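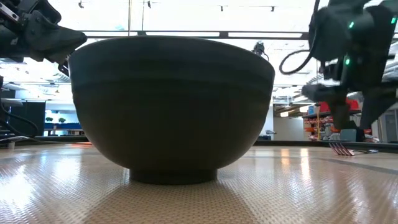 Niall dice que un cuenco tan hondo no sirve para cenar a diario, que acabas persiguiendo el último garbanzo con el tenedor y que para eso están los platos de toda la vida. Me lo dijo por teléfono, masticando. Le contesté que yo ceno casi siempre sopa o legumbres y que un plato llano tampoco me arregla nada. No le convencí.

El cuenco es oscuro, entre marrón y gris carbón, mate, con el pie corto y la boca ancha. Me gusta cómo queda sobre el mantel beige. Lo que no me gusta es el mantel: tiene una trama de rombos muy fina y brilla en cuanto enciendo las luces del techo. Las migas se meten en el dibujo y hay que pasar el trapo en los dos sentidos. Mañana pruebo con agua templada y una gota de jabón.

Por la tarde he vaciado el armario de la izquierda. He sacado los platos desparejados, la sopera de mi tía, dos coladores y una caja de Vetimari con vasos que no usaba desde la mudanza. He contado 17 platos hondos para una persona que vive sola. Me quedo con cuatro. Los demás, envueltos en periódico, van a la caja del pasillo, con la sopera encima. Los vasos los he lavado y los he vuelto a guardar, así que ahí no he ganado sitio.

He pesado el cuenco en la balanza de la cocina: 576 gramos. Uno de los platos viejos, 443. Pensaba que la diferencia sería mayor. En el estante alto no lo quiero poner de todos modos, me da miedo bajarlo con las manos mojadas. Se queda abajo, junto a la ensaladera.

Cena a las nueve y media: garbanzos con espinacas, los de ayer, con un poco de comino. Los he comido con tenedor y es verdad que al final cuesta, hay que inclinar el cuenco. Con cuchara no habría pasado. No se lo voy a contar a Niall.

Falta comprar papel para forrar los estantes y mirar si la puerta del armario cierra bien, que hoy rozaba por abajo. También devolver el colador grande a mi hermana, que lo pidió en marzo. Lo he dejado en la entrada, colgado del pomo, para verlo al salir.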